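Grotport Match Football, Size 5

Product code: GP-164
Sold by Lallham Team Sports

The Grotport Match is a stitched football for league games on grass or turf. It is the ball we sell most to adult and high school teams, and it replaces the older Pendinmont ball, which is no longer made. Teams that still have Pendinmont balls can mix the two in training, as size and weight are the same.

The cover is textured polyurethane over four layers of backing cloth. The panels are sewn by hand and the seams are sealed with glue on the inside. The bladder is butyl rubber and holds air well, so most teams only need to top it up before a game. Use a pump with a standard needle and put a drop of oil on the needle first. Stop at the pressure printed next to the valve.

Colors: white with navy, or yellow for winter games. Both have the same cover and bladder. Club names can be printed in one color on two panels. Printing adds 6 working days to the order and printed balls cannot be returned.
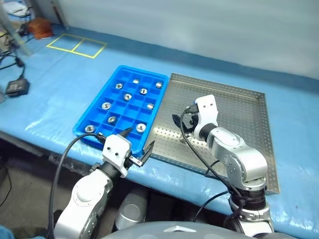
Hex nuts in a blue compartment tray, next to a perforated steel tray.

Balls are shipped flat to save space. Inflate them halfway, leave them overnight, then bring them up to full pressure the next day. A ball that has been pumped up hard straight out of the box can end up slightly out of round, and we do not replace balls for this.

After a wet game, wipe the cover with a damp cloth and let it dry at room temperature. Do not put balls on a heater or leave them in a closed car in summer. Let out a little air if they will be stored between seasons.

Stitching and bladder are covered for 300 days from delivery. Cuts, scuffs and damage from play on concrete are not covered. Unused, unprinted balls can be sent back within 30 days.

Also in this range: Grotport Park, a training ball with a machine-stitched cover, sizes 4 and 5. The size 3 Park will be back in stock in May.

Team orders and printing: Birdie Mercado
Returns and warranty: Henok Abdella

Page updated 24/01/2025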